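### 3.2 Standby load in rented homes

Meter readings came from 200 rented apartments in Drarkstead, each fitted with a Stadico plug-in meter between the wall outlet and whatever the household had connected to it. We left the meters in place through the heating season and read them at the end of each month. Tenants kept a short paper log of what they plugged in and when. Homes with electric space heaters were kept in the sample but are reported separately in Section 3.4.

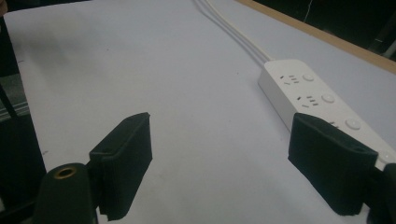

*Drarkstead, November*

The first full month of readings showed a wide spread. The lowest homes drew almost nothing overnight, while the highest held a steady 100 watts between midnight and 5 a.m. Most of that load came from set-top boxes and older desktop computers. Phone chargers, which tenants often named as the main cause, added very little. Ahn reported the same gap between belief and use in owner-occupied houses.
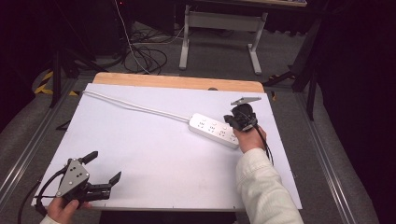

Standby load depends partly on how easy it is to turn things off. Tenants in older buildings told us that their wall outlets were behind beds or cabinets, and that they left equipment on for this reason. A single strip with four socket groups in a row, as in Figure 4, can bring a television and its boxes together in one reachable place. We asked tenants whether they used such strips and where they kept them. Those who kept one within arm's reach of a seat logged more switch-offs - the difference held in both large and small apartments. 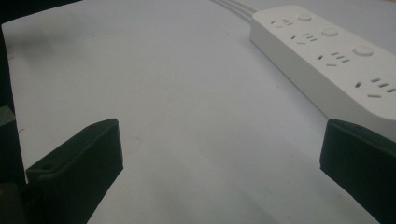 **Figure 4.** Multi-outlet power strip with round push buttons between the socket groups.

Interviews were carried out by Hwa-young Ha and coded using the Kosier scheme. Of 700 log entries that mentioned switching off, 600 gave a reason. Cost was the most common, followed by fire safety and noise. Entries without a reason were left in the totals but dropped from the coding. We did not correct for missing log days, so the monthly switch-off counts should be read as minimum values.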